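How to Re-Oil a Bamboo Cutting Board

Bamboo boards are made of narrow strips glued under pressure. The glue lines tolerate moisture poorly once the surface oil has worn off, and a neglected board will eventually cup or split along a strip. A board in daily use needs oil every four to six weeks.

You will need:
Food-grade mineral oil, 100 ml
Sandpaper, 220 and 320 grit
Two lint-free cloths
White vinegar

Test the board first. Drip a little water on it and wait five minutes. If the drops stay beaded, stop here. If they soak in and leave a dark spot, continue.

Wash both faces with hot water and mild soap, wipe with diluted vinegar, and rinse. Stand the board on its long edge and leave it to dry for 12 hours. Oil applied over damp bamboo traps the water underneath.
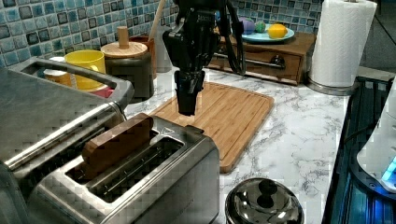

Bamboo board with a juice groove around the perimeter.

Sand with 220 grit, then 320, always in the direction of the strips. Fold the paper over a fingertip to reach into the groove – a sanding block will flatten its edges. Remove all dust with a barely damp cloth and let the surface dry again.

Warm the closed oil bottle in a bowl of hot tap water. Pour a thin line down the center of the board and spread it outward. Coat both faces and all four edges in the same session. Oiling one face only is the usual cause of warping.

Leave overnight on a rack, then wipe off the excess. Repeat if dry patches remain. New boards generally take three coats, older ones two.

Do not use olive or sunflower oil. Both turn rancid in the grain, and the smell is difficult to remove.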